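Cuaderno del taller, mayo. Entrada de las 18:30, con el café ya frío.

Balones para el Jamari: entregados los del lote viejo, pendientes los nuevos. El utillero quiere los 6 de partido a 0,8 bar y los de entrenamiento «un poco más blandos», unidad de medida que no figura en ningún manómetro de la casa. Los dejo a 0,7 y que proteste el portero, que protesta igual.

Prueba de bote con el modelo de Nasidico. Caída desde dos metros, suelo duro, balón recién inflado. El primero rebota a 134 cm, el segundo a 136. El tercero se fue detrás del armario y no consta. Repetir mañana con el armario pegado a la pared.
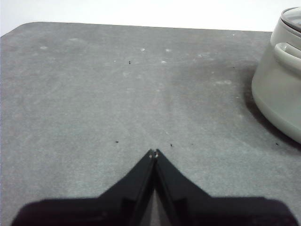 Tacos: de los 68 pares revisados para el Arnon, 2 vuelven con la rosca pasada. Alguien los apretó con alicates. En la hoja de recepción pone «uso normal», así que en ese club el uso normal incluye ferretería. He puesto casquillo nuevo y una nota amable, la tercera versión de la nota; las dos anteriores no eran amables.

Redes: la portería pequeña lleva ya más remiendo que malla. Pedidos 97 metros de cordón a Do, que promete enviarlo «enseguida». Apunto la palabra para compararla con la fecha del albarán.

Pendiente:
- Recalibrar el manómetro azul, marca de más en frío.
- Buscar la aguja larga. La corta no entra bien en las válvulas de Nasidico y ya he doblado una.
- Contestar al Arnon lo de los guantes. No lavamos guantes.
- El cajón de los silbatos no cierra. Quien lo haya llenado, que lo vacíe antes del partido.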